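Wallpaper evening and the autumn swap shelf

19 September 2025

Dear members of the Jodthorpe home improvement club,

Thank you to all who came to the wallpaper evening in July. We had 24 people in the hall, which is our best number this year, and 17 of them had never hung a strip before. Kirsty Kershaw showed us how to begin from a straight pencil line and not from the corner. In an old house the corner is almost never straight, and I can confirm this from my own kitchen.

The most questions were about small patterns. Many people think a small print is easy because a mistake does not show. Kirsty does not agree. With flowers in diagonal rows, each strip must be moved up or down until the rows meet, and you lose some paper every time. She advises to buy one roll more than the shop tells you, and to check that all rolls have the same batch number.

Small dark blue flowers on a pale grayish-lavender ground, with the rows going diagonally.

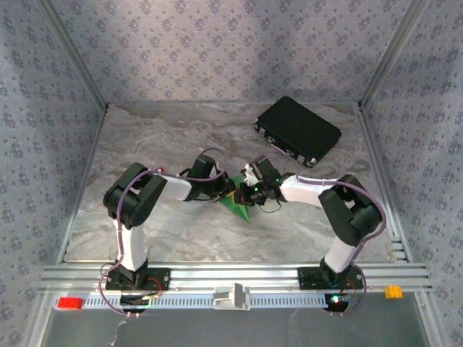

Swap shelf

The swap shelf opens again next month – please bring only full rolls or pieces longer than a door. Write the length on a paper label and fix it with a rubber band. Old paste we cannot take, also if the box is still closed.

Desta Abdella is looking for two rolls of plain cream paper for a hallway. Vasco Arruda has a pasting table to lend, but he needs it back before the winter.

Our next evening is about painting radiators. Please tell me if you want to come, so I can put out enough chairs.

With kind regards,
Zamfira Zamfir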